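Household Goods Reuse Program: Notes for the New Year

The Mistton Household Goods Reuse Program begins its second year of operation this month. The following information is provided for residents who donate small household items and for those who assist with sorting at the Skarkgate building.

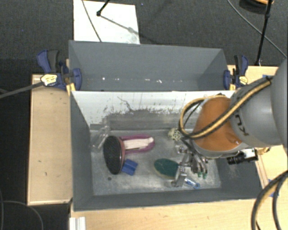

Sorting by Bin

Small items are sorted from deep gray bins. Residents sometimes ask why so few objects are placed in a bin at one time. The program has found that a small assortment is easier to check than a full load. Clear plastic pieces in particular are hard to see against a gray surface, and in a crowded bin they may be passed over or pressed under heavier goods. Sorters are asked to look into each corner before a bin is considered finished.

The bins show scuffs and scratches from regular use. This is to be expected and does not affect their purpose. A bin should be withdrawn only if it has a crack or a sharp edge. Replacement bins may be requested at the Vitale Street desk.

Items Accepted

The program accepts clean, small household goods in usable condition. These include brushes and scrubbing pads that are still in their packaging, plastic containers with their lids, toy blocks, kitchen tools and desk supplies. Sets should be tied or bagged together before drop-off. Last year 600 bags of small goods were received at the two drop-off points, and a considerable share of the sorting time went to matching lids with containers.

The following cannot be accepted: glass with chips or cracks, knives without a cover, batteries, medicines, and anything that has held paint or motor oil. Used sponges should be placed in household trash.

Preparing a Donation

Donors are asked to wash and fully dry all items. A single bag or box should weigh no more than 40 pounds. Soft items and hard items should be packed separately – a hard block at the bottom of a bag of linens is easily missed. Labels are welcome but not required.

Changes at Skarkgate

The drop-off shelf at Skarkgate has been moved to the side entrance, next to the bicycle racks. The front entrance is now reserved for collection of goods. The shelf will be cleared at 7 each evening, and donations should not be left outside after that time.

The Flirnedus Fund has renewed its support of the program with a grant of $1,000, to be used for shelving and for printed sorting guides. The guides will be available at both locations by June. Until then, the current one-page list remains in effect, and copies may be obtained at either desk.

Issued 3 January 2019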